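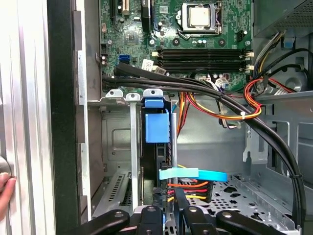 Dremau Recycling Works - Disassembly Automation Team

Progress report to the Lillance Fund, October 23, 2026

Dear program officers,

In this period our main activity was the open day in the Tawhiri hall, which we promised in the work plan of February. We invited repair shops, two collection companies and a technical school. We had places for 19 guests and all of them were taken.

The demonstration was on used desktop computers. We selected this product on purpose, as it is the most common one in our intake and also the one where the cables make the most trouble. The guests stood near the work table and could ask questions at any time. Each group stayed up to 10 minutes, and then we changed the groups.

We explained our order of work first: side panel, data and power cables of the drive, then the drive itself with its blue latch. The software from Vondow plans the approach to the latch, and an operator confirms every step before the arm moves. The drive area was the part with the most questions. Several guests wanted to know how the gripper finds its way when the inside of the case is not the same as in the last one. 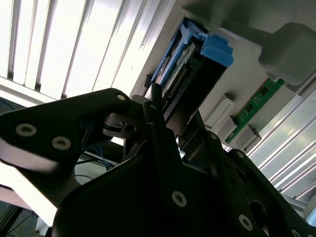

Gripper close to the drive caddy, open day.

We must report one delay. The library of case types should have 400 entries by now, but the entering of data is slower than we planned, and we ask to move this milestone to February. The budget is not touched by this change. For the next open day we will also print the safety rules in bigger letters - some guests in the back could not read them.

The memory modules and the processor are not yet in the automatic part of the work. We plan to start with the memory, and we will send a short test plan before we buy any new tools.

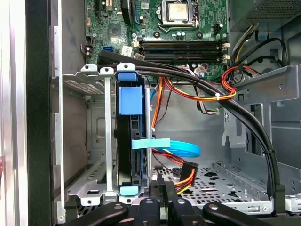
Wakana Nomura wrote to us after the visit that her main doubt is the cables, and that she would like to see the same work on a case where the wires are not tied together. She asked also if 10 different cases could be shown one after the other, without a pause for new settings. We have answered that we will try this at the next open day, with cases which the guests bring themselves.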